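Kovell Card Room, Table Games Floor
Opening inspection checklist with comments

Shift: Wednesday, doors at 4 p.m.
Inspected by: Yulan Fan
Second signature: Zeyu Dong
Copy to: Yanling Jiang, floor manager

Mark each line OK, FIX or HOLD. A table on HOLD stays closed until the second signature is on the line. Write comments so the next shift can read them.

1. Entrance and walkways

1.1 Main doors open fully and close without sticking. OK
1.2 Walkways between tables clear, chairs pushed in. OK
Comment: Chairs at the baccarat end had drifted into the aisle again. Moved back to the floor marks.
1.3 Handrails firm when pushed by hand. OK
1.4 Exit signs lit. FIX
Comment: Sign by the cashier flickers. Reported to building maintenance. The sign over the rear door is fine.
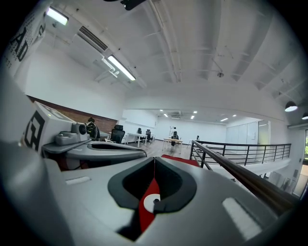
2. Table surfaces and fittings

2.1 Felt free of tears, burns and raised seams. FIX
Comment: Blackjack 2 has a lifted seam in front of the third seat. Cards catch on it when the dealer slides them. Taped from below for tonight, but it needs proper stretching. Fesska has the order for new felt and says September.
2.2 Layout printing readable from every seat. OK
Comment: The insurance line on Blackjack 1 is getting faint. Still readable.
2.3 Rail padding secure, no exposed staples. OK
2.4 Drop box seated and locked, number matches the log. HOLD, then OK
Comment: The box on the baccarat table was 473. The log said 534. Hanyu Yu checked the count room sheet and found the two boxes had been swapped at last night's close. Swapped back, log initialed by both of us. Table released before doors.
2.5 Limit signs in place and correct for the shift. OK
Comment: Weekend minimums were still showing on the roulette table. Changed.

3. Cards and shoes

3.1 Decks counted and spread face up before use. OK
3.2 Backs checked for marks, bends and shade differences. FIX
Comment: One red deck had a bent corner on the nine of clubs. Whole deck pulled, bagged and entered in the destruction log. Please don't replace single cards from a spare deck. This was done last month and it caused a long argument at the table.
3.3 Shoes slide cleanly, roller weight moves freely. OK
3.4 Cut card present at each shoe. OK
3.5 Discard trays clean and attached. OK
Comment: The screws on Blackjack 1 were finger loose. Tightened.

4. Roulette

4.1 Wheel level in both directions. OK
4.2 Ball track wiped, no chips or grit in the pockets. OK
4.3 Frets tight. OK
4.4 Spare ball in the tray, same size as the one in play. FIX
Comment: The spare was the smaller size from the Fernosau wheel. It's in the supervisor's drawer with a label on it now. Correct spare put out.
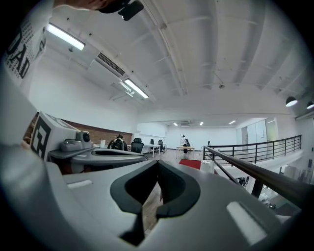
Ximeng Wan asked whether the wheel should be checked again after the evening break. Yes, if anyone has leaned on the table or moved it. Put the level on the rim in two directions and write the time next to line 4.1. A full repeat of section 4 is only needed when the wheel head has been lifted.

5. Chips and float

5.1 Float counted by dealer and supervisor together. OK
5.2 Chips clean, no cracked or worn edges. OK
5.3 Tray lids locked on all closed tables. OK

Open items for next shift

Exit sign by the cashier (1.4)
Blackjack 2 seam, check the tape at every dealer change (2.1)
Faint insurance line on Blackjack 1, add to the Fesska order (2.2)

Signed: Y. Fan, Z. Dong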